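Our first winter with a heat pump

Thu 2 November

The gas furnace came out in June and the heat pump went in the same week. I wanted to write down what it cost and what we think so far.
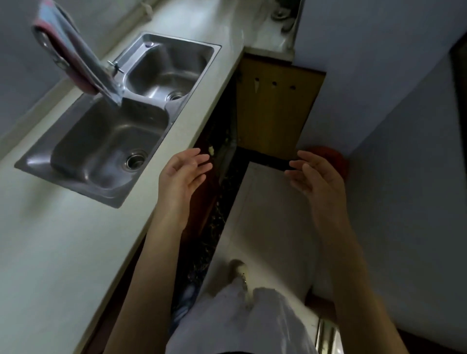 We had two quotes, one from Comdale and one from Prallier. Prallier was $1549 cheaper, so we went with them. The state rebate took off another $3000, but the paperwork was slow.

The house is at 66 degrees most of the day. My last gas bill from the coldest month was $127. I'll post the electric bills as they come in.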